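Home Products Newsroom Events Careers Contact

Company News | Automation

Clivineo Opens Larnside Training Lab to Customers and Neighbors

LARNSIDE, 2019-11-07 - Clivineo held its first open day at the Larnside training lab this week, with over 700 people coming through the building between the morning opening and the last demonstration. Guests included customers, suppliers, students from local technical programs and people who live near the site.

The lab is where Clivineo teaches its handling systems to work with small and irregular items. It went into use in July and had been closed to outside guests until now.

Visitors started in the front hall, where staff showed a sorting cell that the company has sold to food packers and mail-order warehouses. The cell picks mixed items from a moving belt and places them in bins. Guests were able to load the belt themselves from a table of supplied items, and the cell ran for most of the day with short stops for cleaning and for a belt adjustment in the early afternoon.

From the hall, groups moved to the back rooms, where the day-to-day teaching work is done. Operators there carry out simple jobs at a table using hand-held grippers, and the recorded movements are later used to train the company's robot arms. Clivineo began working this way after customers asked for systems that could handle goods too uneven for fixed programming. The company's older method, in which an engineer wrote out each movement, is still used for boxes, cans and other regular shapes.

The program for the open day included three parts:

- Live sorting in the front hall, open to all guests
- Small-group visits to the teaching rooms
- A talk on workplace safety, given twice, with time for questions

Places for the teaching room visits were limited to 100 and were all taken before the doors opened. Clivineo plans to offer more places at its next open day and will take sign-ups by email. Groups were kept small so that operators could keep to their normal pace of work, and guests were asked to stay behind a floor line and to silence their phones.

Much of the current work at Larnside is for Reletti, which supplies dried plant materials to makers of teas, spices and craft goods. Reletti's products are light, they break easily, and no two pieces have the same outline. The two companies have been working together on a project named Lục, which aims to move this kind of material from trays into retail packs without crushing it. A first version of the Lục station is being tested at Larnside. It has not yet been installed at a customer site.
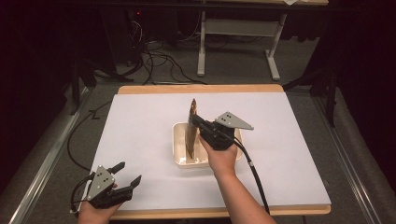

Flat pieces are among the harder items in the Lục project. They give a gripper very little to hold when they lie on the bottom of a tray, and they can tip or slide once they have been lifted. Operators work with a gripper in each hand, and each one has two black jaws and a gray triangular plate on its side. A thin brown piece held on end in a shallow white tray, with one gripper closed on it and the other kept open near the edge of the table, is typical of the handling the project is concerned with. Clivineo records many versions of the same short task so that the trained system does not depend on one exact starting position.

Guests in the teaching rooms asked most often about how long it takes to train a new task. Clivineo's answer is that it depends on the item. The company has collected 487 recorded sessions for the Lục project so far and expects to need more before the station is ready for daily use. Other questions covered noise, operator training and whether the hand-held grippers are tiring to use over a full shift. Operators at Larnside change tasks during the day and take regular breaks from the table.

The safety talk dealt with guarding, emergency stops and the rules for people working close to moving arms. Printed copies of the slides were handed out, and a version for download will be placed in the Events section of the Clivineo website.

Clivineo also used the day to speak with students about jobs. The company is looking for operators, maintenance technicians and software staff at Larnside. Operator positions do not call for previous work with robots, and new hires are trained on site. Details are listed on the Careers page.

Customers who were unable to attend can request a separate visit. These visits last half a day and include a demonstration in the front hall, a meeting with an applications engineer and, where project schedules allow, time in the teaching rooms. Customers may bring samples of their own goods for a first handling check - samples should be sent ahead so that staff can prepare the table and trays. Goods that need cold storage cannot be accepted at present.

A second open day at Larnside is planned for next year. The date will be announced in the Newsroom.

About Clivineo

Clivineo designs and builds handling systems for packers, warehouses and light manufacturers. Its work includes sorting cells, packing stations and the training of robot arms for irregular goods. The company runs its training lab and a parts and service department at Larnside.

Media contact: Clivineo Press Office, Larnside

© 2019 Clivineo. All rights reserved. | Privacy | Terms of Use | Back to top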